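3.2 The simulated bin

The shared workshop at Brisamell has one arm, one bench and a booking sheet with a great many names on it. We (that is, the two authors and whoever was waiting for the laser cutter) worked out early that a bin-picking rig built on Tuesday evenings would never see enough picks to teach us anything. So most of the practice happened in simulation, on a second-hand desktop that lives under the bench and doubles as a foot warmer from May to August.

The simulator is Vavex, which is free, well documented up to a point, and silent beyond it. Into it we put a model of our arm, a two-finger gripper and a bin. The bin took longer than the arm. Our first attempt had straight vertical walls, and anything that rolled to the edge stayed there for good, pressed flat against the side like a teenager at a school dance. Sloping the walls inward fixed most of that. Objects now slide back toward the floor, and the fingers have somewhere to go when they come down near a side. We cut the corners at an angle for the same reason.

The view is taken from the wrist and looks past the fingers (Figure 2). We tried an overhead view first, and it gave a lovely picture of the back of the arm at exactly the time we wanted to see something else.

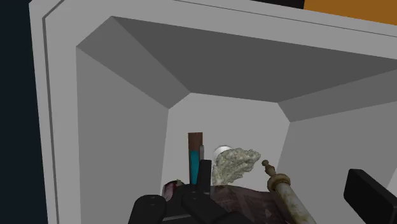
Figure 2. Wrist view into the simulated bin, with the fingers apart and a mixed set of objects at the near end of the floor.

Choosing what to drop in was the only part of the project that everybody had opinions on. Ward Verbeke argued for boxes, on the grounds that boxes are what people pick up for a living. Kaisu Heinonen argued that a gripper trained on boxes would be good at boxes. The compromise was a shared folder of scanned and modelled objects, to which any member could add, and from which the simulator draws at random with no regard for good taste. A lumpy, pitted thing like a rock can land beside something like a turned baluster, with what any cook would take for a red onion over by the wall. The folder holds 63 objects at the time of writing. We have stopped asking where they come from.

The mix did turn out useful in one respect. Plain shapes with flat sides gave the grasp planner (we used the Zernden planner with its default settings, apart from finger width) very little trouble when they stood alone. Trouble came from neighbours. A planner that looks at one object at a time will cheerfully choose a grasp that needs a finger to pass through the object next door, and in simulation the finger will sometimes oblige. We lost most of April to this. The cure was dull: a clearance check for each finger along the whole approach, with the planner sent back to try again if either one failed.

Long objects were the other nuisance. The planner prefers to close across the middle of whatever it has been given, and for something long and thick at one end, the middle of the shape and the middle of the weight are two different places. The result is a slow, dignified pivot followed by a drop. We added a rough estimate of the centre of mass and the pivoting got less frequent, though not less dignified.

In all we ran 1,230 simulated picks before moving anything across to the real arm. Each began with a fresh drop, a short wait for the objects to settle, and a single attempt. We did not allow second tries. The bench arm is slow enough that a second try on a Tuesday eats into somebody else's booking, and we wanted the simulated habits to match the real ones.

3.3 Moving to the bench

The real bin was bent up from sheet aluminium by Timmermans, a small shop two streets over, using our own drawing. The drawing had an error in it, so the real bin is 19 mm shallower than the simulated one. We changed the simulation to suit. Re-bending the metal would have cost money, and editing a number in a file cost Ward part of a lunch break.

Friction was harder to match. Our simulated floor had been a good deal grippier than bare aluminium - a fact the first real object, a tin of wood filler, made plain by leaving the fingers sideways. We lowered the friction value until the simulated objects misbehaved in about the same manner as the real ones, and left it there.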